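Parish Registers and Public Life: A Review of the Hostiswood Reader

The Hostiswood Reader is a classroom collection of primary sources on religion and local government in the United States, issued by Geltwood Press for use in upper-level college courses. It contains 48 documents, most of them drawn from church minutes, town records, and private letters written between the founding period and the 1920s. The editorial work was carried out by the Ciline Project, whose earlier volume on Sunday closing laws will be familiar to many instructors.

The documents are arranged by type of dispute. Cases involving burial grounds come first, followed by school prayer, tax exemption, and the licensing of ministers to perform marriages. This arrangement serves seminar teaching well. A student who reads the burial ground section from start to finish will see how the same legal argument was made by Congregationalists in one decade and by Catholics two generations later. Readers who want a chronological account will need to consult the table on page 43, which lists every item by date.
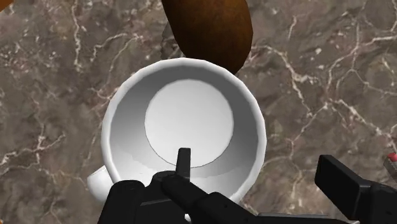

Introductions to the individual documents are brief and generally reliable. Each gives the place of origin, the intended audience, and a short note on how the text survived. The section on marriage licensing is the strongest in the volume, and its selection of letters from rural clergy has not been available in print before. The treatment of Orthodox Christian communities is less satisfactory. Only the Sfakianakis letters represent them, and the translation retains several terms that the glossary does not define.

The companion website provides scans of up to 40 of the originals. Image quality varies, and two of the town records could not be read at the size supplied. Transcriptions in the printed book follow the original spelling, with editorial additions in square brackets.

The Reader is recommended for courses in American religious history and for departmental libraries. Instructors should note that the discussion questions assume some knowledge of the First Amendment and its application to the states. The paperback is sturdy, the type is clear, and the index covers persons and places but omits denominations.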